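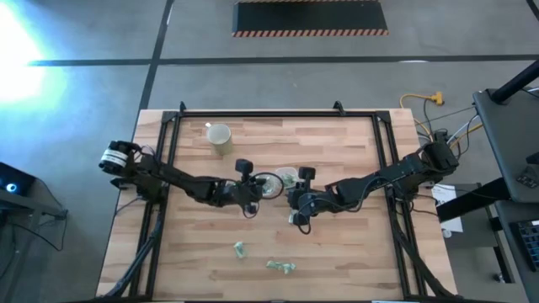
Unit 4: Portion Size and Package Labels
Findon Adult Education, Basic Nutrition
Handout updated December 9, 2025

Read this before the next class and bring one food label from home. Any packaged food will do, as long as the whole panel is readable.

Start with the serving size. It is printed at the top of the panel, and every other number on the panel depends on it. A serving is a set amount used for labeling. A portion is what a person eats at one sitting. The two are often different.
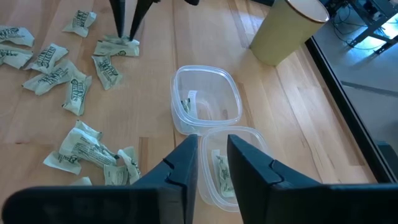

Next, find the number of servings per package. If a bag holds 2 servings and you eat the whole bag, double everything: calories, fat, sugar, sodium. Students lose the most points on the quiz here — usually by copying the number straight off the panel.

Worked problem. A bag of Basteditz trail mix lists 278 calories per serving and 2 servings per bag. The whole bag is 556 calories. Half the bag is 278.
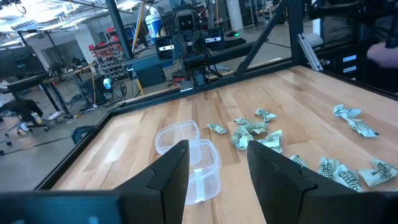

Clear plastic food containers on a wooden tabletop.

Sodium is listed in milligrams. In the Cisholm soup label from Unit 3, one can came to over 1,000 mg, although the panel showed a smaller number for one serving. Go back to that label and find the servings line.

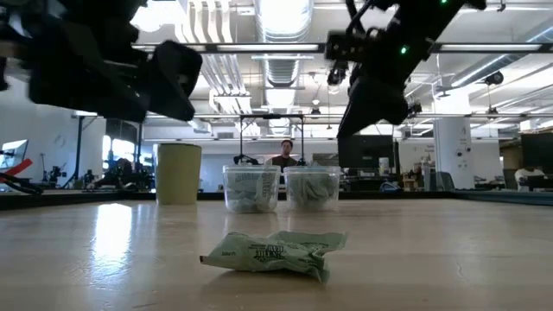

Which line on the label should I read first?
The serving size, then the servings per package.

For next time: complete the table on page 10 of the Acheampong workbook. Show your multiplication. Leave the last column blank — we will fill it in together.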